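Teleoperation Operators, Insertion Tasks (3 openings)
Raler, Fimmont site. Start: July

Raler is hiring operators to record demonstrations for a learned manipulation policy. The current task family is shape insertion: grasp a block, bring it over the matching cutout in a green board, align, release. The training set holds 663 accepted episodes. The target is 2,000.

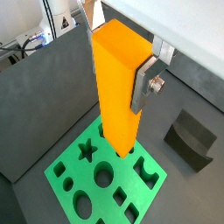
I-hsuan Su: The approach is easy to teach. New operators lose most of their episodes in alignment, when they correct yaw and height in the same motion. I would take someone patient over someone quick.

Duties
Record episodes by remote control of a single arm with a two-finger gripper.
Label each episode as accepted, failed or aborted, and note the cause.
Vary grasp height and approach angle according to the daily plan.
Report calibration drift before continuing — do not compensate by hand.

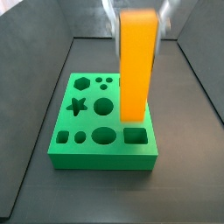 Photo: Man-lok Tse / Raler

Requirements
Steady fine motor control and normal or corrected vision. Experience with robots is not needed. Training is paid and ends with 400 practice episodes, which are not added to the set.

Shifts begin at 8:30 a.m. or 1 p.m. Episodes are logged in Numer; applicants who have used it should say so.

To apply, send a résumé and your preferred shift to Man-lok Tse, Raler, Fimmont.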